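Sanne Wouters
Setting the table: a thread. I own one good table and I have opinions about it.

It's light wood with a fine grain, and it came with care instructions longer than my lease. Wipe along the grain. Never across. I wiped across for 2 years and the table has said nothing.

Tablecloths: no. I didn't haul this thing up the stairs to put a sheet over it.

Placemats: also no, although my brother-in-law keeps giving me placemats. I have the Palacios set with the herons on it, still in the plastic, if anybody wants herons.

For a while I had heavy white stoneware. Six dinner plates, six salad plates, six bowls. Very adult. One person can't carry the dinner plates to the sink in a single trip and keep her dignity.

So now I use plastic plates, like a child or a person on a boat. Teal. They weigh nothing and they don't clank at 6 in the morning, when the downstairs neighbor is asleep and I'm having toast.

Braulio Serrano, who eats here more than he eats at home, says teal makes food look sad. Braulio once brought potato salad in a flowerpot.

He's right about gravy, though. Gravy on teal is a bad evening for everybody.

Yellow is the exception. Lemons, mangoes, corn, a scrambled egg. Put anything yellow on a teal plate and you look like a woman who irons napkins. 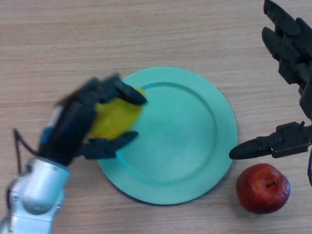
I do not iron napkins. I have a stack of 500 paper ones from the restaurant supply place and I expect to leave some of them to my nieces.

Other rule: the plate gets a wide rim or it doesn't come in the house. The rim is where you put the olive pits, and your thumb.

And one thing in the middle of the table, tops. I've been to dinners where you had to move three candles and a gourd to find the butter.

Anyway, dinner's at 6 and it's corn. Braulio is bringing dessert, container unknown.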